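Black Laundry: Folding, Storing and Not Losing Your Mind

Filed under: Laundry, Closets

I own 14 black garments, which I know because I once laid them all on the bed to find the one I was supposed to be wearing to a funeral. It was on me. Since then I have given the subject some thought, and these are the habits that stuck.

Before the wash

Turn everything inside out. You have heard this before and you didn't do it. The outside of a pair of black trousers rubs against zippers, towels and whatever was in your pocket, and it comes out looking like a chalkboard. Inside out, the damage happens where only you will see it.

Check the pockets while you're in there. One paper tissue can cover an entire load. I have tried shaking it off, vacuuming it off and wearing it with confidence. A dry run in the tumbler on low for a few minutes helps more than all three.

Cold water, a short cycle, half the detergent you think you need. Too much soap dries as pale streaks on dark cloth, and people then wash it again with more soap. Pastel things get their own load. A pink top and six black socks may get along fine for years, and then one day you have a gray top.

Out of the dryer

Take black clothes out first, while they are still a little warm. The basket will happily iron creases into anything left at the bottom, and it works overnight for free.

I gave up plain wicker baskets after one of them ate a sweater. Mine is now a Nukero, hard plastic and easy to wipe, and the only thing I hold against it is that it looks like something you'd carry a nervous cat in. Park the basket at the far corner of the folding surface, where you can reach it and it can't get underfoot. Put it on the floor and you will step in it. I have stepped in it.

A pale surface makes dark folding much easier. On my old walnut table I couldn't tell a trouser leg from a shadow. A white sheet thrown over whatever you have does the job, and it shows the lint too, if you're in the mood for bad news.

Folding trousers lengthwise

Most bad trouser folds go wrong in the first few seconds, when somebody grabs the middle and hopes. Work from the ends:

Find the waistband and get a firm hold on it.

Get the hems at the other end. Both of them. It is amazing how often there's one left behind.

Stretch the trousers out sideways across the table, waist to one side, hems to the other.

Pull gently until the cloth stops sagging in the middle. You want it straight, and if you hear stitches you have overdone it.

Lay it down, bring one leg over the other, and smooth from the waist toward the hems with the flat of your hand.

Fold the hems up toward the waist, then fold once more. Two folds fit my drawers. If yours are shallow, stop at one and use a hanger.
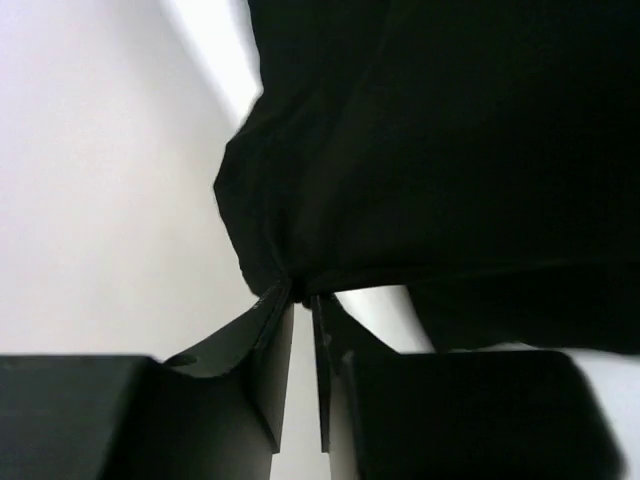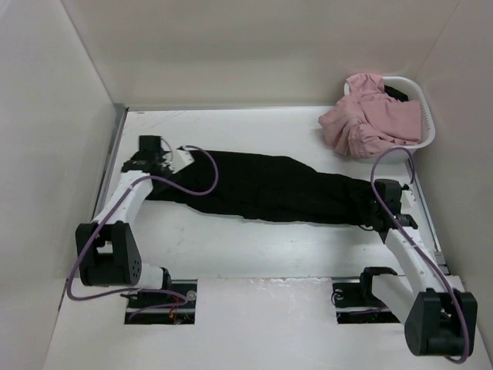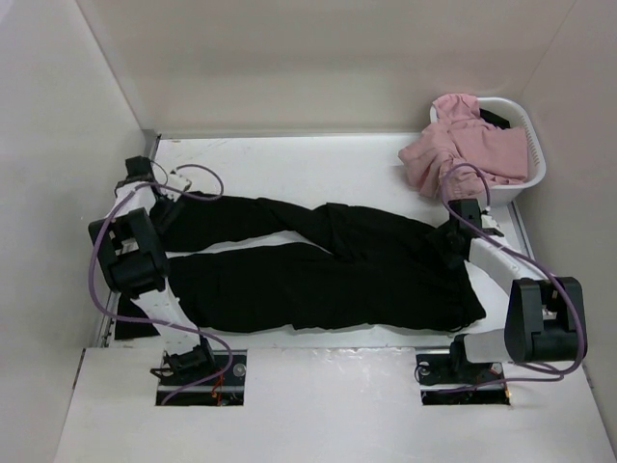 Black cloth held by the ends or bunched in a pinch; in the last picture the legs lie side by side, with the waistband at the right.

If the top leg wanders off at an angle, don't try to fix it with a fold. Folds don't correct anything, they just make it thicker. Lift the hem end, swing it back in line and carry on.

Wrinkles that run the long way will mostly drop out once the trousers are hanging. Wrinkles that run across the leg are there for the season unless you deal with them now. A damp palm and a slow stroke will do for light ones. For the rest there's the iron, inside out again, with a thin cloth in between. Press black fabric directly and it goes shiny at the seams, and shiny does not wash out. I have a pair that could direct traffic.

The pinch problem

Where you hold the cloth matters as much as where you fold it. A hard pinch in the middle of a leg leaves a little puckered star that looks as though the trousers have been bitten. Pinch at the hem or the waistband, where the fabric is doubled up and doesn't mind.

The same goes for clothespins. Hang trousers upside down by the hems and the weight of the waist pulls the legs straight for you. Hang them by one belt loop, as a certain member of my household does, and you get a belt loop with a large pair of trousers attached to it and a strange twist that lasts until August.

Telling them apart

Once folded, every black thing is the same black thing. My answer is a stitch of colored thread inside the waistband: red for the good pair, green for the pair that has been near paint, nothing for the ones I pretend still fit. It takes 2 minutes and you can do it in front of the television.

Stack with the folded edge facing you. You can then pull one out without dragging the rest along, and a neat row of edges gives the impression of a person who has things under control. The drawer above it can tell a different story.

I tried the Bisura drawer dividers and liked them, although they slide around on painted wood until you put a strip of rubber shelf liner underneath. Cut-down shoeboxes work nearly as well and come with shoes.

Hanging, for those who gave up at step four

No shame in it. Fold the trousers along the creases and drape them over a hanger with a thick bar. A thin wire one leaves a line across both knees. The Grønli bar hangers are fat and felted and hold on well, with one catch — the felt is light gray, and black wool will collect some of it. Mine now live under the linen trousers, which don't care.

Leave a finger's width between hangers if the closet allows. Mine doesn't. Mine allows a finger's width in total.

Fading

It will happen. You can slow it down by drying away from direct sun and by washing less, which is the laziest tip on this page and also the best. Trousers worn for an afternoon at a desk want airing on the back of a chair and a quick brush. I use a stiff clothes brush, always downward, and save the sticky roller for cat hair.

When a pair has finally gone the color of old licorice, a packet of dye will buy it another year. Pranon makes one for the washing machine, and I'd say run an empty cycle afterward unless you want your towels to join in. Check the label first: the stitching on many trousers is polyester and won't take ordinary dye, so you may end up with deep black cloth and brown seams. I called mine contrast stitching and got a compliment in July.

Next up: fitted sheets. I'm putting it off.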